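Visgate Tables opens fourth repair and reuse workshop at the old Drodell works

12 shares
3 comments

Visgate Tables, the furniture reuse company, will open its fourth workshop in July in the former Drodell works. The site will take in tables and desks from schools, offices and cafés, repair them and sell them on at fixed prices.

The new workshop has 1730 square metres of floor space over one storey, with a loading bay at the rear and a public showroom at the front. It will be the largest of the company's four sites and the first to have its own finishing room. Until now, tops that needed a new surface were sent by van to the Astier Road workshop and came back a week or more later.

Rajkumari Awasthi, managing director of Visgate Tables, said: "We have been turning good furniture away for two years for want of space. Schools ring us in the summer and want a whole hall cleared in a week. With Drodell open we can say yes to that and still have room to work."

Visgate Tables collects from any organisation with ten or more pieces to dispose of. Collection is free within the delivery area. Each piece is checked on arrival and put into one of three groups: ready for sale, in need of repair, or fit only for parts. Legs, bolts, brackets and feet from the last group are cleaned and kept in stock for later repairs.
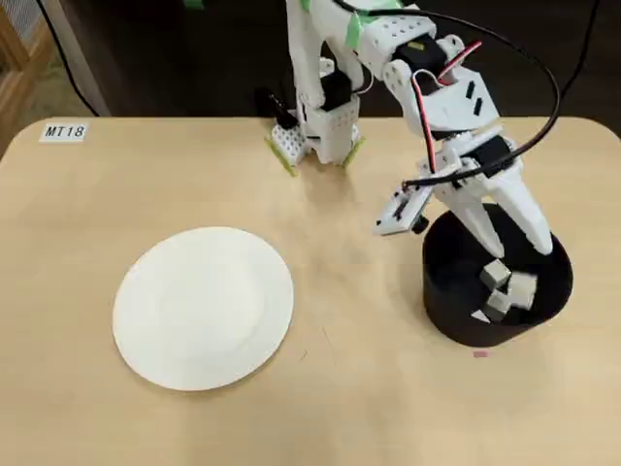
Tops are graded separately from frames, and the grade sets the price. Grade A covers tops with no marks that can be seen from a standing position. Grade B is the most common, and a light-coloured top with rounded corners and a few faint scuffs, like the one with the small MT18 label stuck near its back edge, is typical of it. Grade C covers deeper scratches, stains and chipped edges. Grade C tops are repaired where possible, and where the damage is confined to one end the top is cut down and sold as a smaller table.

Last year the company sold 417 tables through its three existing workshops. Most went to small businesses, community halls and people furnishing a first home. The company expects the Drodell site to add to that figure from the autumn, when the first of the summer school clearances will have been through the workshop.

The range at Drodell will include dining tables, work tables, folding tables and classroom desks. Chairs will be sold only in sets with a matching table. The company does not take upholstered furniture, glass tops or office screens.

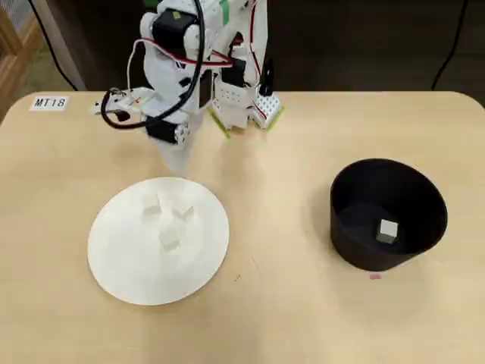
A light beige table with rounded corners.

Madhu Maurya, who will manage the Drodell workshop, has worked for the company since it opened its first site. She said: "The commonest fault we see is a loose leg, and that is a short job if you have the right bolt. People throw out a table because it rocks. We would like them to bring it to us first, even if all they want is the bolt."

A repair counter will be open to the public each morning from 9am until noon. Customers can bring in a table of their own for a price, or buy spare parts from stock. There is no charge for an estimate. Larger tables can be looked at from photographs, which should show the underside as well as the top.

The building has stood empty since Drodell moved its packing business out of the town. Work on the site was carried out by Oddsson, the building contractor, and included a new roof over the loading bay, new lighting throughout and the removal of a mezzanine floor. The original brick front and the clock above the main door have been kept.

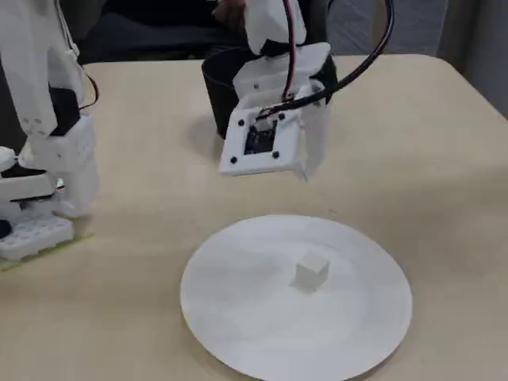 Reading time: 4 minutes

Prices at the Drodell showroom will be the same as at the other three workshops. Delivery is charged by distance, and customers who collect in person will not pay a handling fee. All tables are sold with a one-year guarantee on joints and fixings. The guarantee does not cover the surface of Grade B and Grade C tops.

The first 100 customers to register an interest in the new showroom will be invited to a preview evening from 6pm, before it opens to the public. Registration is open now at any Visgate Tables workshop.

Schools and other organisations wishing to book a summer collection are asked to get in touch as early as they can and to have the number and type of pieces to hand. Access details are also needed, including any stairs and the width of the narrowest door.

Notes to editors

Visgate Tables repairs and resells used tables and desks. It runs workshops at Astier Road, Mill Lane and Station Yard. Drodell will be its fourth.

Rajkumari Awasthi and Madhu Maurya are available for interview. Visits to the Drodell workshop before opening can be arranged through the press office.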